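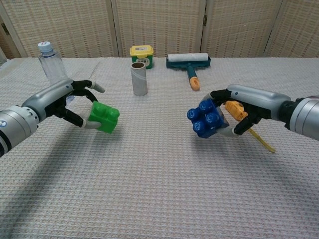

**Figure 3.** Two-handed brick task on the woven cloth, one block in each hand.

### 4.2 Small objects on soft surfaces

Most published chore benchmarks are run on a bare, level bench, a kind of furniture seldom met in homes with people in them. We wanted to know how much of a machine's competence survives a tablecloth. The Tridlow tabletop set therefore mixes toys, packaging and cleaning things on a raised weave, and leaves them there while the arms work. In Figure 3 the left hand has a green block and the right hand a dark blue one, with a clear bottle, an upright cardboard tube and a lint roller sharing the table. The task, as given to the operator, is to join the two blocks and put the result down. A child of four regards this as beneath comment.

We ran 47 trials under the Brurkow controller and counted a trial as complete only if the joined blocks could be lifted by either one without parting. By this measure 32 were complete. The remainder failed mostly at the moment of contact, when the studs met the underside of the other block at a slight angle and both hands, each quite sure of itself, went on pushing. Two trials ended with a block on the floor. We scored these as failures, though the placing was gentle.

Picking up was less trouble than we had feared. The weave gives a little under a fingertip, and the lower finger can slide beneath an edge that would sit flush on a hard bench. The same softness spoils the height estimate, however, and the Sillent planner tended to stop short and close its fingers on air — a habit that took us most of October to cure.

Speed is another matter. Hsin-yi Ko, who scored the trials, also did the task by hand for comparison and was finished before the arms had settled on an approach. We don't report her time as a baseline, out of kindness to the Hsiao scheduler. On present showing we would trust the system to tidy a small box of bricks overnight, provided no one wanted them at breakfast. Folding the cloth afterwards is left to Section 5, where the results are shorter.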